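About us

Hi, and welcome to Trerkik! I'm the one who answers the emails, teaches most of the evening classes and burns the first pancake every single time.

I started this little cooking school in a rented kitchen in Sesdale, with two gas rings and a folding table, because my neighbors kept asking how I got my flatbread so soft. (Warm milk, and a lot of patience.) We've moved twice since then and now we have a proper kitchen of our own on Başaran Street - still a bit drafty in November, but the oven is a beauty.
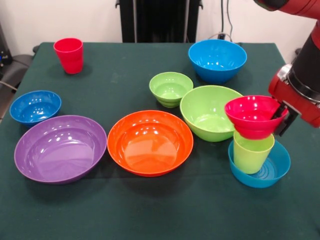
Mariners' wives used to cook like this, one of our regulars wrote to us after the fish stew class, and please could we run it again in the spring? We will!

Classes are small and they're all hands-on. You'll chop, stir, taste and take home whatever you didn't eat. We do breads, soups, dumplings and a four-week beginners' course called Prinico, where we start with eggs and finish with a whole dinner. The handout folder has 177 recipes in it now and I'm still adding to it, mostly late at night.
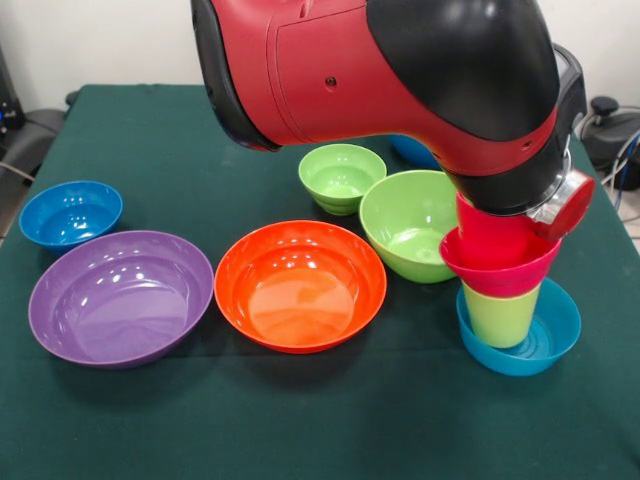

Bright cups and bowls on the green cloth

Kids' mornings are the noisiest thing we do and probably my favorite. We make pizza dough, fruit salad and a very messy tomato sauce, and parents are welcome to stay or go get a coffee.
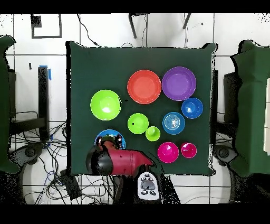
Dumplings are where most people fall in love with cooking, if you ask me. You need a filling, a dip or two and somewhere to put the scraps, and I like to give each one its own color, say the big purple bowl for cabbage and the light blue plate for the finished ones. Then you just fold and chat until the water boils. Come hungry, wear old sleeves, and write to me if there's a food you can't eat so I can plan around it.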